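Plivasari hand-held gripper kit: my checks before we say yes
May 2018, Naveed Magsi

We've had the Plivasari kit on approval at Enenstead since February, and Sadia Baloch asked me to write up my safety round properly before the money goes out. So, my list with my own mutterings attached. Anything marked HOLD needs an answer from the supplier.

1. Fingers and jaw faces — OK
I ran a thumb along every edge with the tool switched off. No burrs, no sharp corners. We practise on cups to start with, as they're light and it's no great loss if one gets squashed.

2. Screws on the finger plates — OK, with a moan
All tight on the day. The leaflet says to recheck every 200 grips, which I think is optimistic with our lot. I'd do it every 40 and write it in the book.

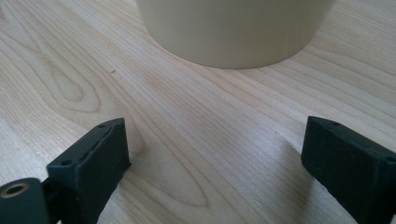 Elżbieta Baran: 40 is too often for me, I'd never get a morning's work done. Could we settle on the start of each shift and after any drop? I'd also like a proper screwdriver kept with the kit, the one in the box is rubbish.

Fair enough, start of shift and after any drop it is. Screwdriver ordered.

3. Pinch points at the linkage — HOLD
This is the one that bothers me. When the jaws close there's a gap by the arms that would happily take a fingertip. Gretico, who sell the kit, offer a clip-on guard, but it costs extra and I haven't managed to see one yet. Until we have, hands stay behind the handle and long sleeves get rolled up.

4. Brass inserts at the pivots — OK
No wobble that I could feel. I did wipe a bit of muck out of one.

5. Kitchen things on the table — OK
Nothing gets plugged in during a session, and nothing has food or water in it. I'd like that printed on a card and stuck to the wall, please!

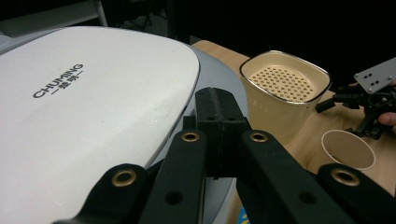 Item 5: grippers at the table with the CHUMING appliance, lid on.

6. Two people working at once — OK, with a condition
It's fine as long as you agree who goes first. I've asked for a spoken "mine" before anybody reaches across — it feels daft for ten minutes and then you stop noticing.

7. Table surface — OK
Wipe down before and after. Crumbs and grit get into the finger faces and then you lose your grip on anything smooth.

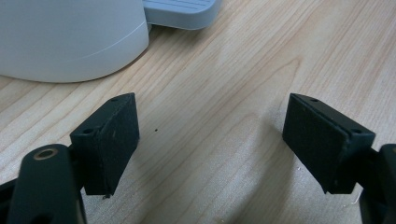

I'd use a dry cloth for that, by the way. The spray we had in the cupboard left the wood slippery and it took me ages to get it off.

8. Paperwork — HOLD
The serial on the case ends 2476 and the one on the delivery note doesn't. Page 33 of the manual also talks about a wrist strap that we never got. Leokadia Wróbel is chasing both.

Still to do: guard, strap, serial number, wall card. I'll go round again once the guard turns up.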